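Shared prayer rooms need a maintenance budget before they need a dedication plaque

Small towns with no house of worship tend to follow the same path when they decide to get one. A group forms, a room is found, money is raised for the opening, and a plaque goes up. The recurring costs are worked out later, usually in the second winter. I think this order is wrong, and that it explains why so many of these rooms are closed or half used within a few years of opening.

Take the case of Fultmont, where I served on the building side of the project. Three congregations, none large enough to own property, agreed to share the former union hall on the Corkel road. The opening fund met its target in August. It paid for flooring, a partition, storage cabinets with separate locks, and seats for 40 people. It did not pay for heat, insurance, cleaning or a reserve for repairs. The written agreement covered hours of worship in detail and covered money in one sentence, which said that costs would be divided fairly.

"Fairly" is not a formula. One congregation met for 2 hours a week. Another met for 7, counting its study group. The third used the room less often but needed it heated early, because older members arrived well ahead of the service. Dividing by head count favored the first method of reckoning, dividing by hours favored another, and dividing equally pleased only the group that used the room most. Each position could be defended. The time to settle the matter was before the lease was signed, when any group could still walk away at no cost.

The usual objection is that talk of money spoils the spirit of the thing. People give to a sanctuary because it means something to them, and a spreadsheet does not. I accept that this is true of donors. It is not true of a boiler. A donor who pays for a reading desk has made a complete gift, while a donor who pays for a room has started an obligation that other people will carry. Those people should see the figures.

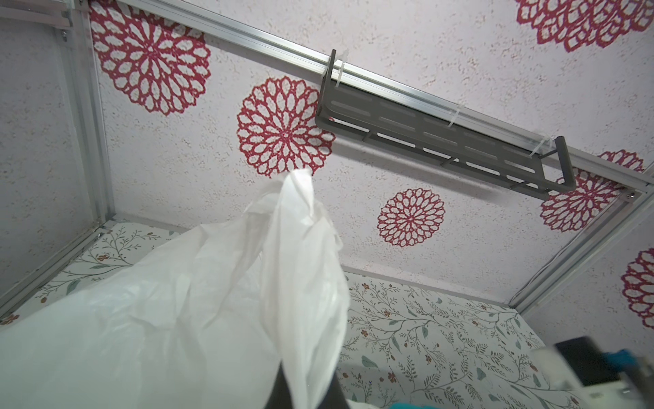 Red flower medallions on off-white textured wallpaper, with a white plastic bag.

Finishes deserve more attention than they get in these discussions. Decoration is often the one thing on which several faiths can agree, provided it carries no figures and no text. Floral and geometric patterns are a sensible choice for that reason. They also have a cost that should be entered in the plan. A patterned surface is harder to patch than a painted one, since the repeat has to line up and the replacement has to come from the same batch. Spare rolls should be bought with the first order and stored flat in a dry place. A textured surface holds dust and should be on the cleaning schedule.

The congregation in Cemura handled the sequence better. It drew up an operating budget first, covering 3 years, and did not open its fund for furnishings until the first year was in the bank. The opening was plain and the chairs did not match. The group has since added a proper cabinet for its books and a ramp at the side door. I have heard the Cemura room called bare, and it is. It is also open every week of the year, and the members know what it costs them.

My proposal is modest. Any town that gives land, a lease or a tax break for a shared place of worship should require a signed cost schedule before the keys are handed over. The schedule should state the method of division, the size of the repair reserve, who may approve spending from it, and what happens when one party leaves. Two pages would be enough. The town has no business ruling on doctrine, seating or the order of service, and the requirement should say so.

Fultmont will review its agreement when the lease comes up for renewal. I would start with the heating clause, and I would replace the word "fairly" with a rate per hour.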